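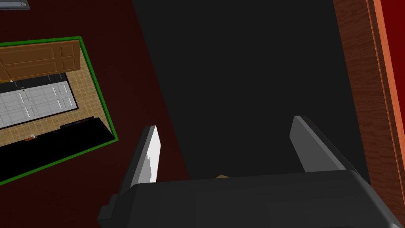 3.2 Gathering the examples

I'll admit I thought this would be the easy part of the project! We collected everything in Tasance, our simulator, with one person driving the arm by hand through the Zindance controller (it took me a good while to stop overshooting). The goal was 1000 runs. We kept 627 of them, and the rest went out mostly over clumsy starts or long pauses where the driver was clearly thinking.

Figure 3. Wrist view in Tasance, fingers open over a dark, flat surface, with a small tan object just showing between them.

Each run begins with the gripper open and ends when the driver presses stop. We saved the wrist view and the finger opening 8 times a second, which sounds slow, but the faster setting we tried in August gave us piles of near-identical frames and no better policy. Room colors and furniture change between runs, so some of the floors are pretty loud. I like that, and so did the learner: the 2 models we trained on plain gray rooms did worse in every room they hadn't met before (see Section 4).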